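Search this notebook
Search
All entries Mine Tagged

August 28, 2021

Glassware clearing, two arms, cell B

Purpose of the entry: get down what we think about the drinks-clearing task before the write-up for Kemppainen, while the details are fresh. The question they sent over is short. Can a pair of arms clear a table of mixed drinkware onto a tray at a standard a small cafe would accept, without someone standing next to it? My short answer is no for glass, and maybe for plastic if the cafe is patient. Ekene's answer is a bit kinder than mine and I have put it further down.

Setup is the Vorkley pair on the front rail, one gripper each, two baskets on the walls as alternative destinations. Tray is the lavender one. Printed wall panels left in place. Sorin wanted them out for the write-up, but the cup detector was tuned with them up and I don't want to change two things at once.

Drinkware is deliberately a bad mix. Frosted colored plastic is easy to see and easy to hold. Clear plastic is easy to hold and hard to see. Clear glass is hard on both counts, and the stemmed pieces add a geometry problem of their own. 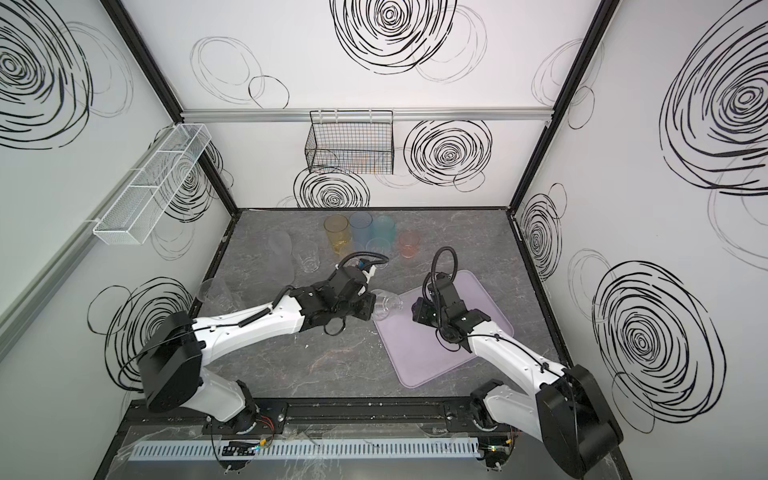 Cell B. Wine glass on its side in the left gripper, right gripper over the tray.

Stemware. The planner has two choices for a wine glass. It can hold it upright and lower it foot first, or tip it and lay it down. Upright is what a person does. Upright also needs the foot to be parallel to the tray within a small error, and the tray has a raised rim that the foot can catch on. Tipped is more forgiving at the release but takes up a great deal of tray, and a glass that is lying down can roll. I would not accept it from a waiter. For the purposes of the log I have been scoring a tipped placement as a pass if the glass stays inside the rim, and Sorin disagrees with this. Open item.

Force limit. Stemware class is capped at 7 N at the fingers. Above that I get nervous, below that the glass rotates in the grip when the wrist turns. The plastic class can take much more and does not care. The difficulty is that the class has to be right before the fingers close, and the classifier confuses the tall clear glass with the tall clear plastic more often than I would like. Default is now set to glass whenever the confidence is low. Costs time on every plastic cup it is unsure of. Fine.

Transparent objects, depth. Same story as last November. The depth image gives the marble pattern of the tabletop straight through the cup, so the cup is a hole with a rim. We get the rim most of the time and fit the rest from the model library. Retrained on the Jallolora set plus 988 of our own frames and it got better on single cups. Two clear cups touching each other are still often read as one wide object, and the grasp then goes to the middle of it, where there is nothing to hold.

Things tried for this:
- side light from the left, low. Helps the rims. Makes a bright streak on the tray which then gets a cup hypothesis of its own.
- wrist camera look before closing. Helps a lot. Adds a pause.
- nudging a pair apart with a closed gripper. Works on plastic. Not allowed on glass, by me.
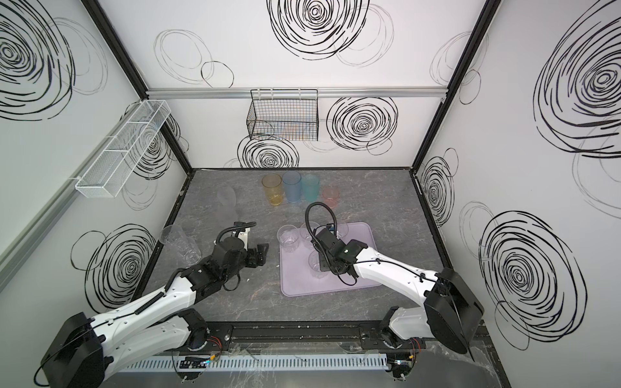
Order of picking matters more than I had assumed. If the arm fills the near side of the tray first, every later placement has to reach over standing cups with the fingers open, and open fingers are wide. Ekene changed the cost so that the back of the tray fills first and the right arm does most of the placing, with the left one fetching from its own side. Fewer planner rejections after that change. Cell timeout is 3000 ms per plan and it was being hit regularly on the last cups before; much less so now.

What it does not do is think about the tray as something that will be carried. A person clearing a table balances the load without being told. Ours puts cups wherever the free space map has a gap, and the map has no idea of weight. With plastic it makes no difference. With glasses on one side I would not want to lift that tray myself. Ekene thinks a centroid term is a day's work. I have written down "a day" so that I can look at it later.

On the actual question. Plastic cups, colored, on a plain table, no liquid in them: I would let it run with someone in the next room. Clear plastic: someone in the same room. Glass: hand on the stop. None of our items had anything left in them, and a real table has half an inch of cola in every second cup, a straw, a napkin pushed down inside. We have not touched any of that. The Cusodthorpe people showed a dishwasher loading clip last year and theirs were clean and dry as well, so at least we are all avoiding the same thing.

Ekene's view, for balance - speed is the wrong complaint, since a machine that clears slowly overnight is still a cleared table by morning, and most of the failures are ones where the cup simply stays where it was. I agree with the second half. The failures I mind are in the glass class.

Config for all of the above is saved as 1187. Please don't edit it, copy it.

To do
- agree on tipped stemware scoring with Sorin
- centroid term (Ekene)
- order a second tray without the rim, for comparison
- touching clear cups: try wrist look from two angles
- re-zero left wrist, it was complaining about drift again

3 comments

Sorin Golob
On the scoring: if a glass is lying down on the tray, the customer's definition says not cleared. I can find you the line. I would log it as its own category and let them decide what it's worth.

Ekene Oyelaran
Centroid term is in a branch. It took longer than a day. It also fights with the back-first cost when the tray is nearly full, so leave it off for now unless you are testing that in particular.

Sorin Golob
Rimless tray: the catalog only has it in a bigger size. Check reach on the right arm before ordering.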